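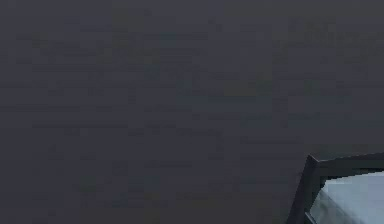 Gray, with one angular shape in the corner.

Korkon is looking for 24 home listeners!

We make audio walks, the kind you put on while you wander around town, and our newest one follows the old creek path from Stusimcombe down to Todside. It has 11 chapters, plus a lot of frogs (we got carried away with the frogs), and we'd love to hear what you think before it opens in July.

You'll listen at home, one chapter at a time, and fill out a short form after each. Any computer or phone with headphones will do.

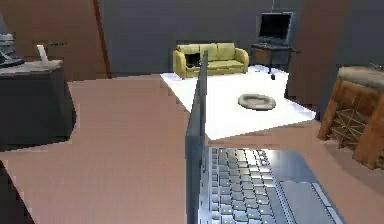 Plan on an hour or so a week. You don't need to know the creek, and first-time listeners are very welcome. If you walked our Khan Street route last year, come back! Your notes on the bridge section were a huge help.

Every listener gets a $168 thank-you payment once the last form is in. You must be 18 or over and comfortable writing in English.

To apply, send a few lines about a walk you love to Korkon, PO Box 1279, Stusimcombe.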